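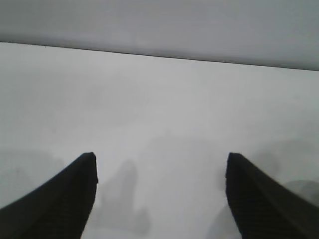 A reader wrote in last week to ask if I'd lost my mind, feeding a sourdough starter every single day when hers sits in the fridge for a month and bakes up fine. Fair point! So I've redone this page, and the fridge gets its own answer now.

Starter and Bread FAQ
Updated 4 January 2024

Do I have to feed it every day?
Only if it lives on the counter. Mine does, since September, when I started baking 4 days a week (my freezer is very full). In the fridge, once a week is plenty, and I've skipped longer than that and gotten away with it.

What flour do you use?
Fulon bread flour for the dough and whatever whole wheat is on sale for the starter. I tried the Badach rye for a while and loved the smell, but it made everything so sticky I was scraping the bowl for days.

There's gray liquid on top. Is it dead?
Nope, just hungry! Pour it off or stir it in, then feed it. Pink or orange streaks or fuzzy mold are another story. Throw the whole thing out, please.

How big is your usual loaf?
I shape it at 710 grams, which fits my little Kistero pot with a bit of room to puff up. If yours is bigger, make more dough, or you'll get a pancake (a tasty one).

Can I bake it without a lid?
Sure. Put a pan of hot water on the rack underneath for the first part of the bake. The crust comes out a little duller but it's still good bread.

Why is my crumb gummy?
Most likely you cut it too soon. I wait 2 hours and I hate every minute of it. If it's still gummy after that, bake the next one longer.

What do I do with the discard?
Crackers, mostly. 200 grams of discard, a good glug of olive oil, salt, and roll it thin, thinner than you think. The Bennani sesame mix is great on top.

Can you mail me some starter?
I used to, but a jar leaked all over somebody's birthday card, so no more mailing. Local pickup is fine, just bring your own jar.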